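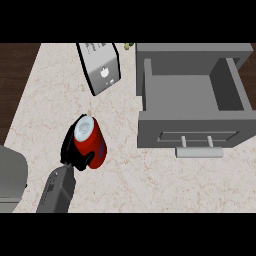 Gripper, red can and open drawer in the kitchen simulation at Idberg's open day.

I finally got along to the Idberg open day on 2023-09-27, and I'm so glad I did! The line at the door was longer than I'd hoped (bring a coffee), but once you're in there's loads of room to wander and the staff are happy to chat.

Most of my time went on the Brenico stand, where they had their simulated kitchen up on a big screen. It's all computer-made, right down to the marble, and the job on show was a simple one to explain: pick up the can, put it in the drawer. They told us the software gets 800 practice tries at a task before anyone looks at the scores, and I asked a lot of questions about what counts as a miss. A can dropped beside the drawer does, and so does one that lands in the drawer after the time limit of 60 seconds.
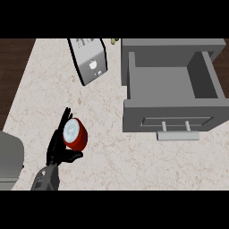
What got me was how fussy the hand part is. I grab a can without a thought, and these people spend whole weeks on the angle of the fingers! One of the programmers said tipping the can a bit too far makes the drawer step much harder, and she'd lost most of the winter to it.

I also had a go at steering the arm myself with a little handheld controller. My favourite bit of the day, even though I was hopeless. The kid after me was miles better.

Over on the Mateos side there was a talk on warehouse carts, which I only caught the end of, and the sausage rolls had gone by then too. Idberg says 444 people came through the doors, up on last year.

If you missed out, Brenico is taking the same demo to the Darkby centre in October. Entry's free, but you'll need to book a spot for the controller.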